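Altgate Film Archive
Progress report to the Brasthorpe Fund for Screen Heritage
Reporting period ending 5 Mar 2026

Purpose of this report

This report covers the second stage of the Voston Newsreel and Feature Restoration Project, supported by the Fund under the current grant agreement. It sets out work completed, work delayed, spending against budget, and the decisions on which we would welcome the Fund's view before the next payment falls due.

Work completed

Inspection of the Voston Studios deposit is finished. The deposit contains 397 reels, most of them 35mm acetate prints and negatives from the studio's final two decades. Each reel has been wound through by hand, measured for shrinkage, tested for vinegar syndrome, and given a condition grade. Grades and storage locations have been entered in the archive's catalog and may be searched by staff on site. Public access to the records will follow once rights information has been checked.

Of the reels inspected, 27 were graded as needing urgent treatment. These have been moved to the cold vault and placed at the front of the scanning schedule. Four of them belong to the camera negative of The Lamp at Samir, the only feature in the deposit for which no complete print is known to us.

Scanning of The Lamp at Samir began as planned. Picture scanning at 4K is complete for every reel of the negative except the last, where the perforations are torn over a long section and must be repaired before the reel can be run. The optical soundtrack has been transferred from a separate track negative. It is in better condition than we reported in the first stage, and the allowance for noise reduction has been lowered to match.

Work delayed

Color grading has not started. The grading suite was out of service for part of the period after a projector failure, and the replacement lamp unit arrived later than the supplier had stated. Grading will now begin when the final reel has been scanned. We do not expect this to affect the delivery of the finished restoration, although it removes most of the spare time in the schedule.

The oral history strand is also behind. Interviews with former Voston camera and laboratory staff were to be recorded at the archive, but several of those who agreed to take part are unable to travel. We propose to record these interviews in their homes and have drawn up a revised consent form for the purpose.

Spending

Spending on the project remains within the approved total. The repair budget is overspent by $3,232, owing to the purchase of additional splicing materials and outside help with the torn reel. The saving on sound work covers this amount in full. We ask the Fund to approve the transfer between budget lines. No other changes are requested.

Public program

A screening of the restored feature is planned for May at the archive's own theater, with a short introduction on the restoration process. A selection of newsreel items will be shown before the feature. Subtitles will be provided at all screenings. Discussions with two regional theaters about later dates are continuing, and terms have not been agreed.

Next steps

Before the next report we intend to complete the perforation repairs, scan the final reel, begin grading, and record the first home interviews. Rights inquiries for the newsreel items will continue alongside this work.

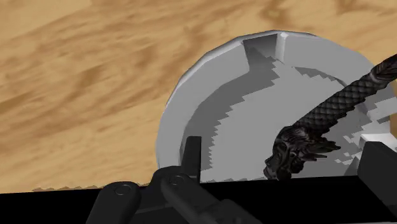 Will the delay in color grading change the delivery date for The Lamp at Samir?

The archive does not expect it to, but most of the spare time in the schedule has now been used, and grading must wait until the final reel has been repaired and scanned.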